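Flestach

Flestach sends audio and video from an Android phone to a media player on the same home network. It runs as a background service and needs no account. Pouran Naseri wrote the sender, and Liette Morin maintains the receiver, Ferkis.

Requirements

Android 9 or later on the phone. Ferkis must be running on the player, and both devices must be on the same subnet. Guest networks usually block discovery.

Setup

Install the app, open Settings, then Players, and tap Scan. Select the player and enter the 4-digit code shown on the TV. Pairing is kept until the app's data is cleared.
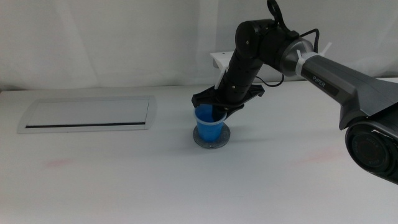 Does playback continue when the phone screen is off?
Playback continues as long as battery optimization is disabled for Flestach. With it enabled, Android may suspend the service and the stream will stop when the buffer runs out.

Known issues

Playlists with more than 611 entries are cut short on the player. The phone copy is not changed.
FLAC files with embedded cover art can take several seconds to start.
Subtitles in a separate file are ignored.

Changes in build 44

Scan no longer lists the same player twice. Volume keys work from the lock screen. The February build used a different pairing format, so players paired with it must be paired again.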